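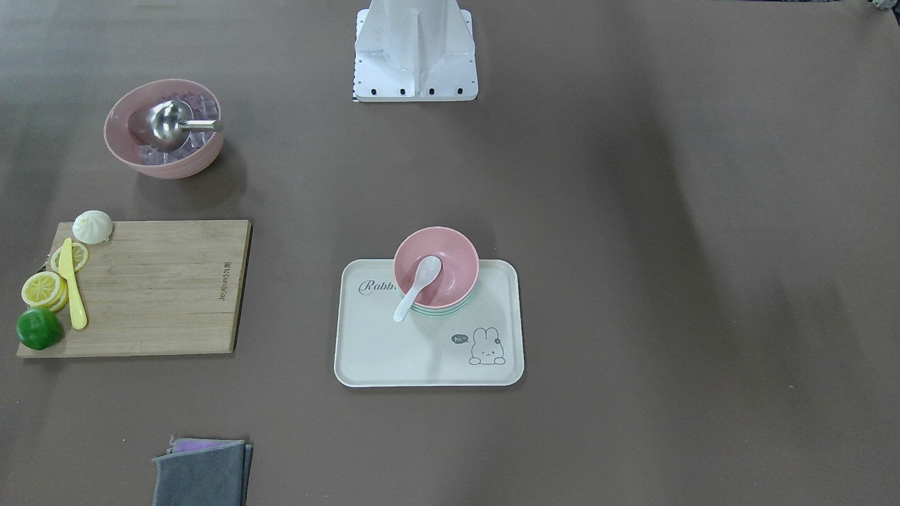
Chapter 7. Reading a Demonstration

7.1 The visit to Plenley

Most engineers first meet a manipulation system at a demonstration. They stand behind a rail, watch the arms work for a few minutes, ask two or three questions and go home with an opinion. The opinion often decides whether money is spent. This chapter is concerned with how such a visit should be prepared, what ought to be recorded during it, and which conclusions the record will support.

The running case is an open day held one December at the Plenley works of Visser, a supplier of two-armed table-top systems. The system shown was the Tirerik, in its kitchen configuration. The visiting party came from Nurham, a catering contractor considering the system for the preparation of cold drinks and side plates. The party was led by Darius Pētersons, whose notes are quoted in several places below. Readers who have worked through Chapter 6 will recognise the task sheet format.

7.2 The table as a specification

A demonstration table is a specification in physical form. Each object placed on it commits the demonstrator to a claim, and each object left off it withholds one. The visitor should therefore begin with the table and leave the arms until later.

In the opening figure the working items are an ice bowl with a metal scoop, a bamboo cutting board carrying food and a plastic knife, and a tray holding stacked bowls and a white ceramic spoon. The arms are fixed to a white column at the far edge. The left side and centre of the table are in use. The right side has been left clear.

Three properties of the layout deserve comment, since they recur in the exercises.

Transparency. Clear ice is a hard subject for depth sensing. Light passes through it or is bent at the facets, and the measured surface may lie well below the true one. A scoop resting on top of the ice reduces the first difficulty, because the grasp can be planned on an opaque handle. It does nothing for the second. Once the scoop is held, the system must still judge where the ice begins.

Nesting. Stacked bowls present several rims at small vertical spacing. A gripper finger that enters too low will lift two bowls where one was wanted. Differences of colour between bowls help a camera to separate the rims, and a visitor should ask whether the same result is obtained with bowls of a single colour.

Overhang. The steamed bun and the lime both extend past the edge of the board. An object in this position has less support than its outline suggests, and a round one may roll if touched off centre. Slices of lemon pose the opposite problem. They lie low, and the leaning stack near the knife offers no single flat face from which to lift.

7.3 Soft, rigid and thin objects

It is usual to sort household objects by how they respond to a closing gripper. A bun yields and keeps the mark. A lime resists. A slice bends and may tear. A folded cloth, such as the gray one at the near side of the table, has no fixed shape and must be described by its edges and folds. A frayed edge makes that description harder to obtain.

The Tirerik task sheet handed out at Plenley placed all four classes in one session. Pētersons recorded this in his notes and added a caution:

"Four classes on one table is a fair test only if the arms are asked to touch all four. Ask for the order of work before the start. Tick the items as they are handled."

The advice is sound. A visitor who relies on memory will tend to recall the most difficult object present and credit the system with having managed it.

7.4 Claimed and observed rates

Visser's sheet stated a success rate for the serving task based on 2,703 trials. The open day allowed 40 attempts in the morning and 40 in the afternoon, giving the party 80 observations of its own. These two bodies of evidence differ in kind. The first is large, but the visitor has no knowledge of how the objects were arranged from one trial to the next. The second is small, but every arrangement was witnessed.

Suppose that 100 attempts had been watched and all had succeeded. The true failure rate could still be close to three in a hundred at the usual level of confidence. The method for obtaining this bound is given in Section 7.6. It should be applied before the visit, so that the party knows how long it must stay to learn anything of use.

The following were recorded for each attempt at Plenley:

Start and finish time of the attempt
Position of each object before the start
Any contact with an object other than the one intended
Any action by the operator, including speech commands
Outcome, judged against wording agreed in advance

The fourth entry is the one most often omitted. An operator who straightens a board between attempts has altered the trial, and the change must be written down even where it seems slight.

7.5 Unused space

The clear area on the right of the table was the subject of a question from the Nurham party. Visser's engineer replied that it was reserved for finished plates. A reserved area should be treated as part of the task. Its size fixes how many plates can be set down before a person must remove one, and hence the longest period for which the system can run unattended.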